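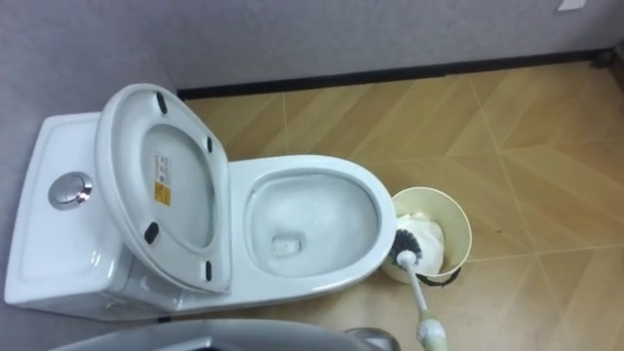

Samina Magsi wanted 60 by noon, she said, and the bad ones counted too, so stop binning the bad ones. Then she rang off.

Twenty-two so far. I reset the arm, lid up, brush back by the bin, and typed the label. Toilet, grey wall, attempt 23. Litix paid per attempt and Esolville was 700 attempts behind – everyone knew whose fault that was. Mine, mostly.

Go. The arm came round the bowl too wide. Stopped. Thought about it, or whatever it does.

"Left a bit," I told it. Daft. It couldn't hear, it only had me to copy and I'd been doing it wrong since teh first morning. Elbow out, like Mum. Three weeks of Mum's elbow, going into every bathroom they ever sold it to.

I could of started again. I looked at the clock, 11.40.

Saved it. Lid up, brush back. Attempt 24 – elbow out.

14 comments · 3 shares
Last updated: May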